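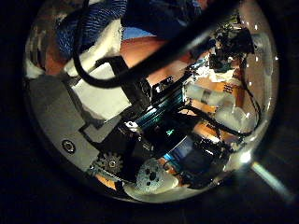

Figure 4.1 Mixed small parts: plate, gears, wound motor, printed circuit board, cable.

Unit 4: Sorting and storing mixed small parts
Olinar Workshop Skills, course handout, April

4.1 Purpose

This unit covers the first sort of a mixed lot, meaning mechanical and electronic parts that have been kept together without labels. Figure 4.1 is typical of the problem. Two gears of different size and colour lie near a grey plate with stepped edges, a motor with teal-green and blue windings is in the middle, and an orange circuit board is over to the right with thin black wires running across that side. White foam or tissue takes up part of the space.

The first sort assigns each part to a tray. Testing, cleaning and identification by part number belong to Unit 5 and should not be started here.

4.2 Before handling

Disconnect any supply and remove batteries. A lit indicator means that an item is to be treated as live until its supply has been found. Note the green light close to the motor in Figure 4.1.

Wear the wrist strap. Clear a bench area of at least 200 by 260 mm for each tray in use, and keep the lid of the container on the same bench.

4.3 Order of removal

Cables come out first. A thick cable lying across the top of a lot, as in the figure, hides what is under it and will drag smaller parts with it if pulled. Lift the loop clear, follow the cable by hand to each end, and release it at the connector. If an end cannot be reached, leave the cable in place and work from the other side.

Packing comes out next. Shake foam and tissue over a tray before discarding, as screws and washers lodge in it.

Boards are lifted by the edges and go straight into an antistatic bag. Motors follow, held by the body and never by the windings or leads. Plates and gears are left until last.

4.4 Tray allocation

Tray A: cables and loose wire
Tray B: boards and anything attached to a board
Tray C: motors, coils, magnets
Tray D: gears, plates, fixings

Parts that fit two trays go in the earlier one. Gears are kept singly in bags – metal teeth will mark a softer wheel in transit. A screw that is still seated in a plate stays there.

4.5 Worked lot

The Lutham store lot held 1,634 parts and was sorted by the method above. Almost 260 went back for a second sort, mostly short wires placed in Tray B. Use the Movero label sheet for bags and write the tray letter before the description.

Reading: Subramaniam, Bench Practice, chapter 4.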